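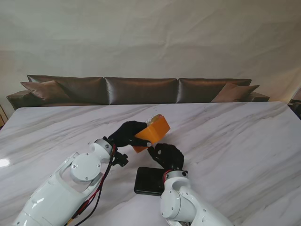 Slide 1. Stone, leather, knits

Speaker notes, Ainhoa Ibarra
Ercombe Library evening talks, Monday, 7 pm. Talk runs 30 minutes, questions after.

Welcome. Toilets are past the returns desk. Slides go up on the library page afterwards, so no need to copy anything down.

Tonight covers three materials most homes have and most people clean the wrong way. I worked in furniture repair for Miranda before I went out on my own. Most of the jobs I saw were cleaning damage. Ordinary wear came second.

Ask: who has a stone benchtop or table? Who has leather? Hands up. Everyone has a jumper.

Slide 2. Marble

Marble is mostly calcite. Acid eats it. Vinegar, lemon juice, wine, tomato, and a lot of bathroom sprays will all do it.

Two kinds of mark, and people mix them up. A stain is colour that has soaked in. An etch is a dull spot where the polish has gone. Run a fingernail over it and look at it side on under a lamp. If it's pale and dull, it's an etch, and no stain remover will shift it.

Day to day: warm water, a drop of pH-neutral detergent, soft cloth, then a dry cloth. No vinegar. Say this twice, there is always someone.

Oil stains: bicarb and water mixed to a thick paste, cover with cling film, leave overnight, lift off with a plastic scraper. May need doing again.

Etches: a small one on a polished top can be worked back with marble polishing powder. I have used 800 grit paper before the powder on a deep one, but I would not start there at home. Practise on the underside or an offcut.

Sealer slows stains down and does nothing for etching. Put a few drops of water on the top and wait ten minutes. If the patch goes dark, it's time to reseal.

Story if time: client with a quote of $629 to repolish a hall table after one lemon was cut on it without a board. She kept the mark and put a bowl over it.

Slide 3. Leather

Find out what you have first. Most sofas are pigmented leather, which has a coloured coating on top. Aniline has very little coating and drinks up whatever lands on it. Test with one drop of water somewhere out of sight. If it beads, likely pigmented. If it darkens straight away, treat it as aniline and go gently.

Vacuum the seams with the brush head. Crumbs in the seams wear the stitching.

Wipe with a damp cloth. Not baby wipes. They can soften the coating on the arms and headrest, where people already leave hair product and sunscreen.

Conditioner twice a year is plenty. More than that goes sticky and holds dirt. Please don't use olive oil. It goes rancid.

Keep it out of direct sun and well back from the heater. Brown hides fading better than black does, but it will still fade along the back.

Warranty point: the Fasport one I was sent last month ran 36 months and excluded damage from household cleaners. Read yours.

Water. Pause here. Check the clock, should be halfway.

Slide 4. Knits

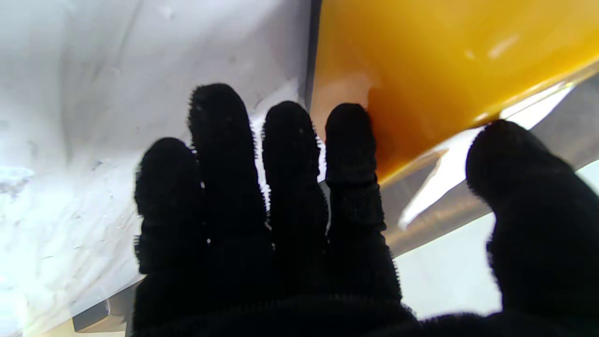

Black knit, with specks of lint near one fingertip.

Gloves, hats, jumpers, throws. Dark colours show everything, so people overwash them.

Pilling comes from rubbing. Short fibres work loose and tangle. A fabric shaver or a comb is fine, used lightly with the knit held flat. Don't pull pills off by hand, as you draw out more fibre.

Lint: damp rubber glove, wiped in one direction. Better than the sticky roller on anything fluffy.

Wash inside out, cool, in a mesh bag, with wool wash if there is wool in it. Keep towels out of the load. Roll in a dry towel to get the water out, then dry flat in the shade.

Pass around the two sample squares. One went through a hot wash with the towels. Get them back this time.

Slide 5. Kit

Four soft cloths, neutral detergent, bicarb, a plastic scraper, a soft brush, a fabric shaver. I buy cloths from Cinside but any plain cotton ones will do.

Likely questions

Steam mop on stone: no.
Saddle soap on a sofa: no, it's too harsh for most upholstery leather.
Pen on leather: blot it, leave it, ring someone.
Granite: tougher with acid, same routine.

Next month Ainhoa Villalobos is on timber floors. Sign-up sheet is on the front desk.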